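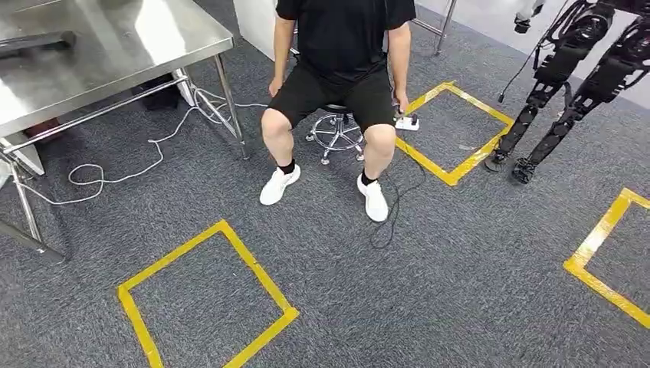 # Participants needed: seated work on low rolling stools

Bustport is recruiting adults for a study of low rolling stools used in floor-level and bench-level work. The study compares how people sit, turn and move short distances on a stool with a round seat, no backrest and a foot ring. Results will be used to revise the fitting guide for the Dronen stool range.

## What participants do

The study consists of five sessions on separate days. Each session lasts two hours, including setup and breaks. Work is done inside and between squares marked on a carpeted floor with tape.

In a session you will:

- sit at rest with feet flat on the floor and arms hanging at the sides
- repeat the rest position with feet on the foot ring
- turn the seat to face a called direction without moving the base
- roll from one marked square to another, using the feet only
- reach down on the left and right for small items placed on the floor
- fill out a one-page comfort sheet

Seat height is set for each person at the first session and then left unchanged. The upper limit of the stool is 510 mm, measured from the floor to the top of the unloaded seat. Two caster types are tested. You will not be told which type is fitted until the last session is over.

## Who can apply

Applicants must:

- be 18 or older
- be able to sit without back support for 20 minutes at a time
- be able to stand up from a low seat without help
- be free for all five sessions in September

No experience with this type of seating is required. People who use a rolling stool at work are welcome to apply and should say so, as they are placed in a separate group.

Do not apply if you have had back, hip or knee surgery in the past year, or if you have an injury that makes it painful to bend or turn while seated. Balance disorders also rule out participation.

## Clothing

Wear a T-shirt, shorts that end at or above the knee, socks and flat-soled sneakers. Knee and ankle angles are read from the side and cannot be taken through long pants. Wear the same shoes to every session. Sandals, boots and shoes with a raised heel are not accepted. Long laces must be tucked in before rolling tasks begin.

## Floor rules

Power strips and cables are in use at floor level. Keep casters and feet clear of them. If a cable ends up under the base, stop and tell the session lead. Do not lift the stool or pull the cable yourself.

## Payment

Participants who complete all five sessions receive $500. Those who withdraw early are paid for each session completed, at one-fifth of the full amount. Travel costs are not covered. Payment is made by bank transfer after the final session.

## How to apply

Send your name, height, shoe size and the hours you are available to Dzifa Arthur, study office, Bustport. Put "Stool study" in the subject line. Applications close on 4th August. Questions about the tasks or the health criteria go to Vangelis Triantafyllou, session lead, at the same office.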